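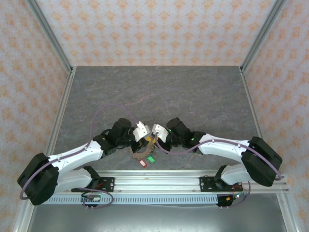 Home Files Issues Wiki Releases Log in

# classka-bench

Recordings and notes from the two-arm cell in my half of the Itthorpe shared workshop. Classka is what I call the whole thing: arms, aluminum base, three walls, and the pile of scripts that holds it together. If you came for the scripts only, they live in the Sopacua repo and they have their own README (a worse one, sorry).

## What you get

106 episodes, all small-object stuff on the slate-look panel. Both arms move in every one of them, and I drove everything by hand through the leader pair, so expect some wobble. I got a lot smoother by the end! If you want only the good driving, start at episode 57 and ignore the rest.

- `episodes/` has one folder per episode, with joint positions, gripper opening and video
- `calib/` has the arm-to-arm calibration — two files, see below
- `notes.txt` is my bench log, typed up more or less as I wrote it
- `bad.txt` lists 7 episodes I'd skip for training

The bad ones are still in there. A couple of them have a dropped video stream and the others are me bumping the emergency stop with my elbow. Somebody may want failures, so I left them alone.

## The build

The base is slotted aluminum profile, with both arms bolted along the front on black plates. I went back and forth on facing them across the panel from each other and I'm glad I didn't, because having both bases on the same side means I can reach the wiring from my stool. The grippers meet over the middle pretty comfortably. They can also meet a bit too comfortably, so please set the soft limits in `limits.yaml` before you try replaying anything on your own arms.

Walls are covered in wallpaper, orange medallions on a pale ground. It was the end of a roll and I love it. Fair warning if you train on this: the pattern is busy, and my first policy got very attached to it. Cropping the walls out helped a little, random color jitter helped more.

Cables took me longer than the arms did. The purple ones ride on the outside of the forearms with clips and have a generous loop at the top, and that loop matters. My first try had them pulled snug and the wrist would fault every time it rolled past a certain angle. Leave slack, then leave some more. The slotted duct along the front swallows part of what's left over and the rest just hangs where it hangs.

## Calibration

I redid the calibration in May after swapping a wrist joint. Episodes up to 79 go with `calib_a.json` and everything later goes with `calib_b.json`. Mixing them up gives you an offset that looks like a camera problem, and I lost an entire evening to it, so check this first.

## Known annoyances

- Gripper opening is in raw motor units. I keep meaning to convert it.
- The left and right clocks drift apart over a long episode. `sync.py` fixes most of it.
- Dark gripper fingers over a dark gray panel are hard for segmentation. Bright objects are much easier to follow.
- No depth.

## Using it

Do what you like with it, just keep this file with the data. If you rebuild the base and find a better spot for the power supply, open an issue and tell me where you put it.

Related and recent

- sopacua-scripts: recording and replay
- plavent-clips: printable cable clips
- classka-base: cut list for the profile
- Itthorpe workshop wiki: power and storage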